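Reading time: 1 min

Plate Nine

Six grippers down. Three to go. Jabłońska had the simulator, we had the coffee machine that didnt work, and the Fidier demo was at noon.

The old Zirkance fingers had been fine. Slow, but fine. The new Retach pair closed faster and nobody upstairs wanted to hear about the plate. I wanted to talk about the plate.

"Left arm or right?"

"Both. Same target. See who gets there."

Blue outline on the board, white plate at the other end. Move one to the other. A child could do it – a child had, at the open day in July. I set the grip force to 9, then lost my nerve and set it to 6. Loaded the views. 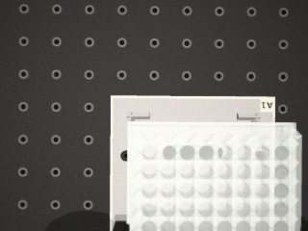
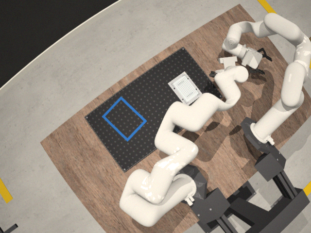
Plate and holder close up, then both arms over the table.

"They're too close," I said. "The wrists."

"They're always too close."

"Run it at 100 per cent, then."

Quiet. Fans going. It was only a simulation, nothing could break, and still I'd pulled my own hands off the desk and into my lap. Attempt 165. I had written the number on my wrist in biro so I wouldnt have to ask.

"Which one do you want to win?" she said.

I thought of the old fingers in thier box under the stairs, wrapped in a tea towel.

"Just press it."

She pressed it.

More short fiction
The Night Controller
Soft Stop
A Drawer Full of Cables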